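Measuring Viewpoint Sensitivity of a Mobile Manipulation Policy in Simulation

This tutorial covers the procedure we use to find out how much a trained policy depends on the exact pose of its head camera. It assumes you have a working simulator install, a policy checkpoint that takes RGB and joint state, and at least one household environment with a floor pickup task. The method was worked out on the Jirach policy family and the Pladcombe kitchen set, but nothing in it is specific to either.

The question is narrow. A policy trained with the camera at one height and pitch will be deployed on hardware where the mount is off by a little. We want a curve of success rate against camera offset, with error bars, and we want to know whether the failures come from perception or from reach. A single averaged number does not answer the second part, so the procedure logs more than success.

What you need

A policy checkpoint, frozen. Do not resume training between sweeps.
A task with a binary success check that does not read from the camera.
The environment's seed list. Ours has 276 seeds, each fixing furniture placement, wall and floor materials, clutter and lighting.
Write access to the camera extrinsics at reset time.
Disk space for one image per episode plus the state log.

Step 1. Fix the baseline

Run the policy on every seed with the nominal camera pose. Store the success flag, the final gripper pose, the pose of the target object, and the time at which the gripper first closed. Store the first observation as an image as well.

Run the baseline twice with identical settings. If the two runs disagree on any seed, you have nondeterminism somewhere, and it has to be found before going further. The usual sources are physics substeps tied to wall clock time, an action sampler that was left in stochastic mode, and texture loading that finishes after the first observation is taken. The last one cost us most of November. Mirela Barbosa eventually fixed it by blocking reset until the asset queue was empty, and that patch is now on by default in our launcher.

Step 2. Define the offsets

Use two axes only: height and pitch. Roll and lateral shift matter too, but a four-axis sweep is expensive and the interactions are hard to read. Pick a symmetric range on each axis, with zero included, and keep the step constant along each axis. Write the grid to a file before you run anything. Choosing offsets after looking at partial results will bias the curve.

Apply the offset to the camera only. It is easy to apply it to the link the camera is mounted on, which also moves the collision body and, in some robot models, the shoulder. To check, print the world pose of both shoulders before and after the offset is set. They should match to the last digit.

Step 3. Audit the first observations

Before spending compute, look at the first observation for a handful of seeds at zero offset. The purpose is to confirm that the target is in view, that the robot's own body occupies the region you expect, and that the arm is not hiding the target at reset.
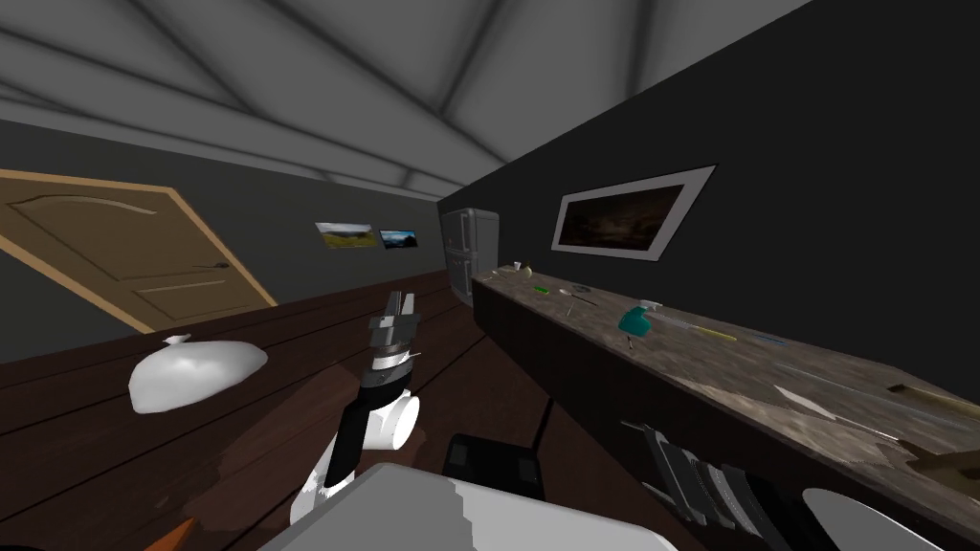 Self-occlusion is the quantity that changes fastest with pitch, and it should be measured from the segmentation channel, not estimated by eye. Compute the fraction of pixels labeled as robot, and separately the fraction of target pixels that would be visible with the robot removed. The light surface of the body covers much of the lower middle here, with the central arm rising out of it, and a small downward pitch changes how much of the floor is left for the policy to use. The white plastic bag is clear of the gripper, to its left, so a seed like this passes the audit for a floor pickup. Note also the items spread along the countertop. They are distractors for this task and should stay in the log as such.

Reject a seed only if the target is fully hidden at zero offset. Do not reject seeds because they look difficult. Record rejected seeds by ID and keep the list fixed for the whole sweep, including for any later checkpoint you compare against.

Step 4. Run the sweep

Loop over offsets on the outside and seeds on the inside. This order keeps the renderer warm and makes it simple to resume after a crash, at the cost of not having a full curve until late. In outline:

load policy, set eval mode
for each (height, pitch) in grid file:
 for each seed in accepted list:
 reset environment with seed
 set camera offset
 wait for asset queue
 render first observation and save
 run until success, timeout or fault
 append one row to the log

Set the timeout in simulation steps. We use 3000, long enough that successful baseline episodes never come near it. A tight timeout turns slow successes into failures and will exaggerate the effect of the offset, as a policy with a displaced camera tends to make more corrective motions before closing.

One row per episode is enough. The fields we keep are seed, height offset, pitch offset, success, fault code, steps taken, step of first closure, gripper pose at first closure, target pose at first closure, robot pixel fraction, and visible target fraction.

Step 5. Separate perception failures from reach failures

For each failed episode, take the gripper pose and target pose at first closure and compute the difference vector in the robot base frame. Then sort as follows.

If the gripper never closed, label the episode as no attempt.

If the gripper closed and the target was inside the reachable workspace, but the difference vector is longer than the finger opening, label it as a localization failure.

If the gripper closed within the finger opening and the object was still not lifted, label it as a grasp failure.

If the target lay outside the reachable workspace at the time of closure, label it as a base placement failure.

Base placement failures need care. They look like reach problems, but in our runs a majority of them traced back to the camera: the policy judged the target closer than it was and stopped driving early. Yutong Qian separates the two by replaying the episode with the base pose taken from the baseline run of the same seed. If the replay succeeds with the offset camera, the arm stage was sound and the fault belongs to the approach. This doubles the cost for those episodes and is worth it.

Step 6. Compute the curve

Because the same seeds are used at every offset, treat the data as paired. For each offset, compute the difference in success against baseline per seed, then bootstrap over seeds. Resample whole seeds — never individual episodes — and report the 90 percent interval. An unpaired interval on the same data will be much wider and can hide a real drop near zero.

Plot success against pitch with height held at zero, then the reverse, and then the full grid as a heat map. Put the failure labels in a stacked chart below the first plot with the same horizontal axis.

What we found

On the Jirach checkpoint, pitch mattered far more than height. Success fell off on both sides of zero, but not evenly. Pitching down hurt sooner, and the drop tracked the robot pixel fraction closely. Pitching up was tolerated for longer and then failed abruptly, at the point where nearby floor targets left the image during the final approach.

Localization failures made up most of the loss for small offsets. No-attempt episodes were rare until the largest offsets, where they dominated. Grasp failures stayed flat across the grid, which suggests that once the hand is in the right place the policy relies mainly on joint state and wrist contact.

A checkpoint trained with random camera pitch flattened the curve but lowered the baseline slightly. Whether that trade is acceptable depends on the mount. For the Van Dijk head bracket, which can be set repeatably, we kept the plain checkpoint.

Common problems

Success rises away from zero. Your nominal pose in evaluation is not the pose used in training. Compare the extrinsics stored in the training data with those in the evaluation config.

The visible target fraction is above one. The reference mask was rendered before the offset was applied. Render both masks after.

Thin or deformable targets produce noisy grasp labels. Bags are the worst case in our set, as a closure near the knot and a closure on the side have very different outcomes for the same distance. Report soft objects separately from rigid ones.

Results differ between machines. Check the renderer version first and the driver second. Adalberto Bezerra keeps a small set of reference images for this, compared at reset, and any run whose first observations differ is thrown out.

The heat map has isolated bad cells. Look for a crashed worker. A partial cell should be rerun in full, not filled in.

The sweep scripts and the grid file are in the Fukel repository under tools/viewpoint. Changes to the log format should go through Bernadette Lynch, as the plotting code reads columns by position.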